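# Ask it about the spaghetti

The woman who runs the sorting bench at Resine has a rule for visitors, and she gave it to me before I had my coat off. 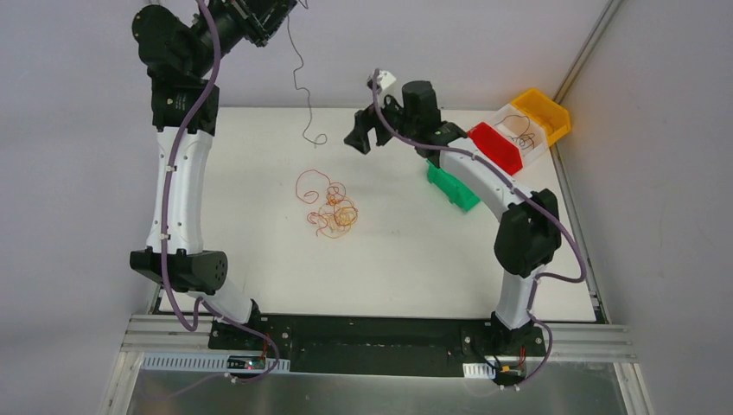 "You may ask when it will do your ironing," she said, "but you only get to ask once."

I had been saving that one. I asked instead whether machines can do chores yet, and she thought about it for longer than I found encouraging.

"Some chores. If you define a chore the way a teenager does, then yes, quite a few."

Resine spends its days on the jobs that fall between the kitchen drawer and the factory floor: putting loose wires into bins, mostly, and taking them out again when someone wants another go. She came from Dolell, where she spent years putting jars into boxes at high speed. Jars, she says, are a holiday.

"A jar is where you left it and the shape you left it. Wire has opinions. You pick up one end and the rest of it comes too, or it doesn't, or it brings a friend."

She logs every attempt. In December they made 146 at clearing a tangle by colour, and 23 ended with everything in the right bin and no help from a person. I said that sounded low. She said I should see the figures for her son and his bedroom.

Her deputy, who had been eating a sandwich over a keyboard, objected to this. His view is that 23 is flattering. "Ten of those were easy tangles," he said. "I made them myself and I was in a hurry for lunch."

They disagree about most things, pleasantly. He thinks the hands are the trouble: two stiff fingers, and no idea what they are holding. She thinks the hands are fine and the trouble is knowing when to stop. "It will tidy a clear table quite happily. My mother-in-law does the same, but she notices eventually."

I asked about the shop floor, where there is at least money in it. A cable firm called Kiiskinen has been to look twice. The second time they brought their own wires, 127 of them in a carrier bag, all knotted. "I think they had been keeping it for years," she said. "It had that look."

And did it work?

"We have returned the bag," she said, and offered me a biscuit.

The home is further off, in her opinion. Dasska, the rival everyone here pretends not to follow, has talked of a machine that folds towels. She is quite prepared to believe in the towels. What she would like to know is who carries them upstairs, moves the cat and finds the cupboard already full of other towels.

"People say 'the laundry' as if it were one job," said the deputy. "Count the steps some time. You'll want to lie down."

I used my one question on the way out. She looked at my shirt, which I had ironed that morning – or thought I had.

"Sooner than you will," she said.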